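Ticket 784 – Earnings estimates on the company page do not match the consensus table
Opened by: Pallavi Chaturvedi
Product: Flilonen, analyst module
Status: waiting for customer

12/4/21, Pallavi Chaturvedi
For Nanumlow, the company page shows an average EPS estimate for next quarter that is lower than the one in the consensus table. The revenue estimate is the same in both places. I cleared the cache and logged in again, no change.

Vivek Kashyap (support)
Thank you for the report. Please tell me which fiscal calendar is set in your profile. Also, is the option "Include stale estimates" on?
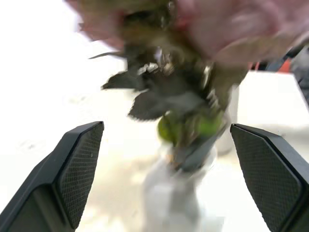

Pallavi Chaturvedi
Calendar is "Company fiscal year". Nanumlow closes its year in September. The stale option is off, but I see that the page still says seven analysts and the table says fewer.

Vivek Kashyap (support)
I could repeat it with your settings. The page ignores the stale option – it takes all seven estimates, also the two old ones. Revenue is not affected, both old notes have only EPS. I passed it to Hemant Lodhi.

Hemant Lodhi (data)
Filter corrected on the page. Please reload and compare again. Exports made before the fix must be run again, up to 4000 rows per file.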